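Home | Projects | Reports | Staff | Contact

Student Reports > Textiles and Laundering

Tuấn Trình
February

Color Loss in Printed Cotton Bed Linen Under Repeated Domestic Washing

1. Background

Printed sheets are usually judged by the buyer on first appearance. Their color after a year of use depends on the dye class, the quality of fixation, the washing temperature and the detergent. Pigment prints sit on the surface of the fiber and are held there by a binder. Reactive prints bond with the cellulose itself. The two can look the same in the packet and behave very differently after 20 or more washes.

The project compared both print types under two wash temperatures and two detergents. Pale grounds were chosen because graying and dye transfer are easier to measure on them than on dark cloth.

2. Materials

Fabric was bought as finished flat sheets from two suppliers, Hepburn (reactive print) and Letstead (pigment print). Both were plain weave, all cotton. Each sheet was cut into swatches after one pre-wash to remove finishing agents. Swatches were overlocked on all four sides with undyed polyester thread. Selvedge areas were discarded, as the print was visibly thinner there on the Letstead cloth.

Detergent A was a powder containing an oxygen bleach. Detergent B was a liquid sold for colored items, with no bleach and no optical brightener. Water was taken from the mains supply at Hosbridge, which is hard. No softener was used.
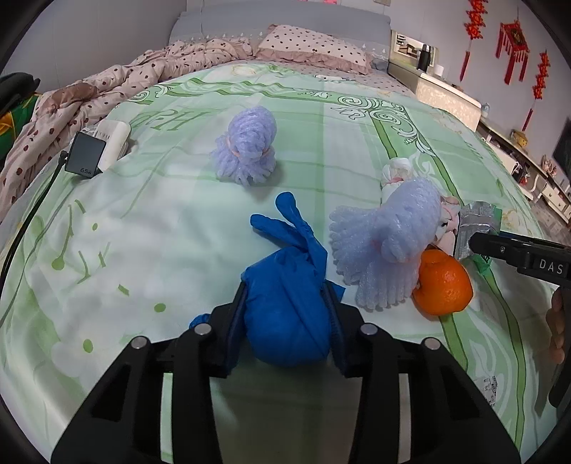 3. Method

Swatches were washed in a front-loading machine with cotton ballast to make up a standard load. Half the set went through at 40 °C and half at 60 °C. The number of cycles was fixed at 31. Spin speed was held constant and swatches were line dried indoors, away from the windows, to keep light fading out of the results.

Color was read with a handheld spectrophotometer before the first cycle, at every fifth cycle, and at the end. Three readings were taken per swatch and averaged. Change was expressed as Delta E against the unwashed control. Abrasion was tested separately on the machine at the Eten workshop, at 2,000 rubs per specimen.

4. Results

The reactive print changed little at 40 °C with either detergent. At 60 °C with Detergent A the green areas lost some depth, most of it in the first ten cycles. The pigment print lost color steadily under all conditions, and the loss was greatest along creases. After abrasion the pigment specimens showed exposed white fiber at the raised yarns.

Graying of the ground was slightly worse with Detergent B at 40 °C. This agrees with the hard water, as the liquid contained less builder than the powder.

5. Limitations

One machine was used throughout. The readings at cycle 21 were repeated on a Monday after the instrument failed its white tile check, so those swatches had rested two days longer than the others. Body oils and skin products were not simulated. Only one sheet was bought per supplier, and variation between print batches is unknown.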